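How to Seal a Stone Countertop

Stone counters hold up well in a kitchen, but most of them need a fresh coat of sealer now and then. The job takes an evening, costs less than a takeout dinner, and calls for no special tools. These steps cover granite and similar natural stone. Terrazzo set in cement can be treated much the same way. Quartz slabs made with resin do not need sealing at all, and a sealer will only leave a haze on them.

If you don't know what you have, look for paperwork from the installer before you buy anything. Marble and limestone can be sealed too, but acids will still etch them, sealed or not. Lemon juice and vinegar are the usual culprits.

Test the stone first

Put a spoonful of water on the counter in a spot that gets a lot of use, such as next to the sink. Leave it alone for fifteen minutes, then wipe it up.

If the stone underneath looks the same as before, the old sealer is still working and you can stop here. If there is a dark patch, water is getting in and it's time to reseal. Try the test in at least one other place. The strip by the stove and the area around the faucet often wear out well ahead of the rest.

Some dense black granites will pass this test every year without ever having been sealed. Leave those alone.

What you need

Penetrating stone sealer, water based or solvent based
Dish soap with no citrus in it
Lint-free cloths, several
A soft foam brush or applicator pad
Denatured alcohol
Painter's tape
Nitrile gloves

A penetrating sealer soaks into the stone. A topical sealer sits on the surface like a varnish and will scratch and peel on a working counter, so check the label. We used the water-based sealer from Nimbridge for the counters in our own kitchen and have also had good results with Dadent, which smells stronger and dries faster. Either one comes in a small bottle that will do an average kitchen with some left over.

Clean the surface

Clear everything off, including the toaster. Wash the stone with warm water and a little dish soap, rinse with a clean damp cloth, and dry it. Then go over it again with a cloth dampened with denatured alcohol. This lifts cooking oil that soap leaves behind. Open a window and keep the alcohol away from pilot lights and burners.

Scrape off any stuck bits with a plastic putty knife held nearly flat. Don't use a metal blade.

Look at the counter from a low angle with a light on at the far end. Busy patterns hide a lot. Crumbs, rings and dried drips that would jump out on a plain surface can disappear in the dark flecks, and anything you miss will be sealed in.

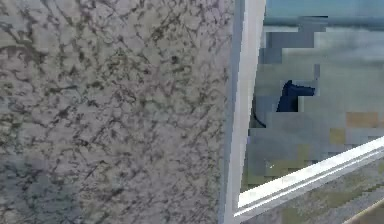
Dark flecks and veins on a pale gray base. Check this kind of pattern by touch as well as by eye.

Run your bare palm over the whole surface. If you feel grit or a tacky spot, clean it again.

Treat old stains now

Sealing over a stain makes it harder to get out later. For an oil stain, mix baking soda with enough water to make a paste as thick as peanut butter. Spread it over the spot, cover it with plastic wrap, tape down the edges, and leave it overnight. Take off the wrap the next day and let the paste dry fully before you scrape it away. Deep stains may take more than one round.

Coffee and wine stains respond better to a paste made with hydrogen peroxide in place of water. Test it somewhere out of sight first, and skip it on dark stone, where it can leave a light patch.

Let the stone dry

This is the step most people rush. Water left in the stone keeps the sealer out. After the final cleaning, wait overnight if you can. If you start after breakfast, plan to seal that evening. A fan helps in damp weather, and in July we leave one running the whole time.

Try a small area

Pick a corner behind an appliance. Apply a little sealer, wait the time printed on the label, and buff it off. Check the color once it is dry. Most sealers change nothing, but some are sold as enhancers and will darken the stone for good. If you don't like the look, this is the time to find out.

Apply the sealer

1. Put painter's tape along any edge where the stone meets wood, painted trim or a metal sink rim. Press the tape down firmly with a fingernail.

2. Shake the bottle if the label says to. Pour a small amount onto the applicator pad, or straight onto the stone if it is level.

3. Work in sections you can reach comfortably, about the width of your shoulders. Start at the back and pull toward you. Aim for an even, wet film with no puddles.

4. Let it soak in. Most labels call for something between five and fifteen minutes. If a spot goes dull before the time is up, add a little more sealer there.

5. Wipe off everything that is left on the surface with a dry cloth, then buff with a second one. Change cloths as soon as they feel damp.

6. Move to the next section and overlap the last one slightly.

Do the front edge and the inside of the sink cutout as well. The cutout is raw stone and drinks up water — and it's often skipped by installers.

Watch the clock on step 4. Sealer that dries on the surface turns into a cloudy film that shows every fingerprint.

Second coat

Light-colored stone usually needs two coats. Wait as long as the label says, often an hour or two, and repeat the steps above. Put a few drops of water on the counter the next day. They should stay in round beads. If they flatten out and darken the stone, apply another coat.

Curing

Pull the tape while the counter is still empty. You can set light things down after 8 hours with most products, but keep water and oil off for a full day. Don't put the cutting boards back flat until then either — they trap moisture underneath.

Used cloths from a solvent-based sealer can heat up and catch fire if they are left in a pile. Spread them out flat outdoors until they are stiff, then throw them away.

Fixing a cloudy film

If you see streaks or haze the next morning, put a little fresh sealer on a cloth and rub the hazy area. The new sealer softens the old. Wait two minutes and buff hard with a dry cloth. For a stubborn patch, use the remover made for your brand. General-purpose strippers can dull the polish.

Keeping it up

Wipe up oil, wine and tomato sauce when they spill. For daily cleaning use a pH-neutral stone cleaner such as Cheon, or plain water with a drop of dish soap. Stay away from vinegar, bleach, and powdered scrubs.

Repeat the water test every six months. A counter in heavy use may need sealing once a year. One in a guest bathroom can go up to 3 years. Write the month on a piece of tape and stick it inside the cabinet door under the sink, along with the name of the product you used.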